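Monday, December. Bench 2, Undthorpe shop

Contact cleaner again

The Vukix rep left another can of Era on the bench. The sheet that came with it says it restores used switch contacts to "like-new resistance" in one spray. It doesn't say which contacts, what new means, or how long the effect is supposed to hold. The graph has no units on the left side. I asked for the numbers behind it the last time and got the same graph in color.

Still, we have a lot of reclaimed pushbuttons to get through, and if a spray saves opening up every contact block I'd like to know. So, a proper try, with a control this time. The last try had none and I don't think the notes from it are worth anything, my own included.

Setup

Pulled 14 normally-open blocks from the reclaimed stock, all with some sign of tarnish through the side slot. Half get Era, half get pressed by hand the same number of times with nothing sprayed on them. My suspicion from the start is that the pressing does most of the work. Any sliding contact cleans itself a little when it moves, and the instructions on the can tell you to spray and then "operate the switch several times."

Four-wire measurement on the Kinnunen meter, leads zeroed before each block, three readings per block and the middle one written down. Terminals scraped first. Skipping the scrape gives nonsense, see the pages with the coffee ring.

Blocks are marked with paint pen on the underside. Paper tags fell off last time in the solvent. 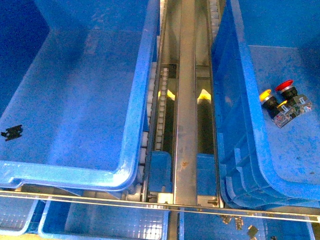 Readings before

All over the place, as expected. The worst block sat at some 442 milliohms and wandered while I watched it. Most were a good deal lower. Two were so good already that I don't see what any cleaner could add, but I left them in, one to each group. Throwing out the good ones would flatter the can.

Readings after

Sprayed group: clearly better across the board. The worst block was in this group and came down a lot.

Dry group: also clearly better across the board. Not quite as much on average, but take the one worst block out of the sprayed group and the gap mostly goes away. With groups this small I wouldn't bet lunch on the difference.

One dry block got slightly worse. Pressed it some more and it came back. I have no explanation and am not going to make one up.

What bothers me

The worst block should have been held out, or matched with an equally bad one in the dry group. I dealt them out by shuffling the marked numbers, so it's fair on paper, but one bad actor can swing the whole thing.

I also knew which ones were sprayed while I was reading them. The stuff smells like pear drops, so blinding it would take some doing.

Era leaves a film. Wiped a sprayed terminal with a white rag and got a faint greasy mark. Films collect dust. A low reading this afternoon says nothing about the same switch after a winter in a panel next to a grinder.
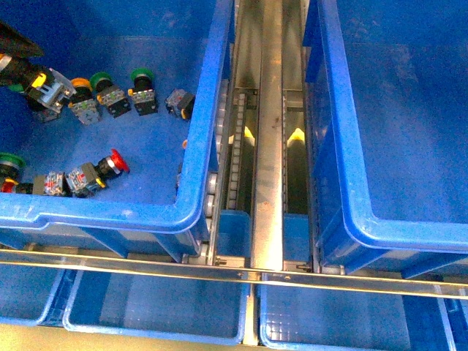
Cycling

Put one sprayed block and one dry block on the cam rig after lunch, light load. Stopped at 931 presses when the cam screw backed out (again, needs thread lock). Sprayed block had crept up a bit. Dry block flat within the wobble of the meter. One of each, so it proves nothing, but it's the wrong direction for the sales sheet.

To do

Thread lock on the cam screw before anyone uses the rig.

Repeat with plain isopropyl as a third group. If the cheap stuff does the same I don't want to hear about Era again.

Leave a few sprayed blocks on the open shelf by the saw until spring and read them then. Do not clean them. Do not press them. Written on the shelf too.

Ask Vukix what was on the left side of the graph.

For now: no spray on anything going out to customers. Press, measure, and open the block if it still reads high. The open can is in the solvent cabinet, second shelf, cap is cracked so keep it upright.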